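Laying Out Small Gear Parts on a Cloth

My favorite trick for working on tiny mechanisms costs next to nothing – spread a piece of dark fabric over the bench before you take anything apart! I started doing this while rebuilding a little Weltus gear drive, and now I do it every single time.

Pick a navy or black cloth, at least 40 cm on each side. Don't bother ironing it. The folds are great for stopping round parts before they roll off (and they will try).

Set the ring plate down first with its pins facing up, then bring the small gear in beside the center hole.
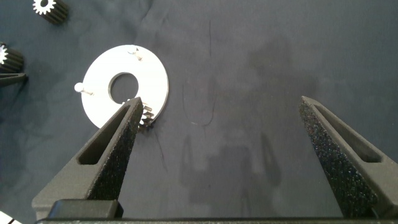
Ring plate on navy cloth, with the black gear at its lower right edge.

Now go slowly. Let the teeth settle before you press on anything, and if the gear feels stiff, lift it off and turn it by one tooth. Check that both pins are still upright, too.

Leave the grease for last – a tiny dab on the teeth is plenty. Give yourself 15 minutes for your first try, put on some music and enjoy it!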